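Section 4. Care of Wooden Work Surfaces
Gemby Shared Workshop, User Manual
Issued 2008-12-24 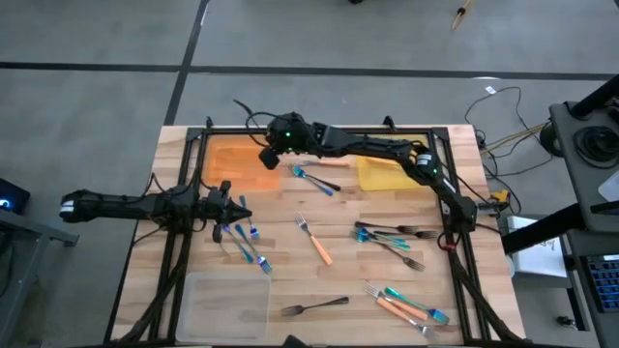
Figure 4-1. Butcher-block tabletop with striped grain.

4.1 Scope

This section applies to all butcher-block tops supplied under the Gemby furnishing plan. It covers first oiling, routine cleaning, and the repair of light surface damage. Tops with a factory lacquer are covered in Section 5 and must not be oiled.

4.2 Before You Begin

Read the whole section before opening any container of oil. The work requires the following:

Hitum wood oil, one can
Lint-free cotton cloths
Sandpaper, 240 grit
Nitrile gloves
A metal container with a tight lid, half filled with water

CAUTION: Cloths soaked in oil can heat up and catch fire without a flame or spark. Place used cloths in the water-filled container at once. Do not leave them folded or bunched on the surface.

4.3 First Oiling

1. Clear the top and wipe it with a dry cloth.
2. Sand lightly in the direction of the grain. Do not use a power sander.
3. Remove all dust, including dust along the joint between the top and its surround.
4. Pour a small amount of oil onto a cloth and spread it in a thin, even coat.
5. Wait 30 minutes, then wipe off any oil that remains on the surface.
6. Leave the top uncovered overnight.
7. Repeat steps 4 through 6 once.

Note: End grain takes up more oil than face grain. A third coat may be applied to the ends only.

The top may be returned to light use on the day after the last coat. Full hardening takes around 11 days. Until then, do not set rubber feet, wet items, or printed paper on the surface.

4.4 Routine Cleaning

1. Wipe the surface with a cloth dampened in plain water.
2. Dry it with a second cloth.
3. For grease, add a few drops of mild dish soap to the water and rinse afterward.

Do not use bleach, ammonia, or scouring pads. Do not allow standing water to remain on the wood.

4.5 Light Damage

Shallow scratches may be sanded by hand and spot-oiled. Dark rings left by metal objects should be reported before any treatment is tried. Open splits and loose glue lines are outside the scope of this manual. Mark the affected area with masking tape and submit Form 107.

4.6 Records

Enter each oiling in the maintenance log, giving the date, the table number, and the initials of the person who did the work. Tops are due for oiling each July, or sooner if water no longer beads on the surface.

Questions on this section should be addressed to Bezawit Kahsay, Building Services, extension 264. Orders for oil and cloths are handled by Gerd Eichhorn at the Drondthorpe store.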